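Home Flower Arranging, Evening Course
Handout for session 3: Water, Stems and Where to Stand Things
Tutor: Nawal El-Sayed

Welcome back, everyone, and thank you for bearing with me last time when we ran over (I do love talking about tulips, as you've now found out!). This week is mostly about keeping things alive once they are home.

Cutting the stems
Use a sharp knife or proper snips and take off 2 cm at a slant. Kitchen scissors tend to squash a soft stem, and a squashed stem drinks badly. Strip any leaves that would sit below the water line — they go slimy very quickly and take the rest of the bunch with them.

Water
Cool tap water is fine for nearly everything. Spring bulbs like it shallow, while roses and hydrangeas want it deep. Change it every other day, and give the vase a good wash while you are there. Stela Cozma asked about adding sugar: a small pinch won't hurt, but it feeds the bacteria too, so I leave it out.

Choosing a spot
Keep flowers away from radiators, fruit bowls and strong sun. A plain table suits a single red bloom in something clear, and a low shelf is handy for the smaller pieces.
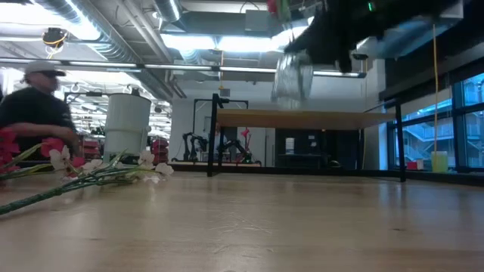 For next time
Please bring one narrow-necked vase and 3 stems of whatever is cheap. We'll be looking at foliage, and Silviu Gavrilă has kindly promised us some eucalyptus from his garden.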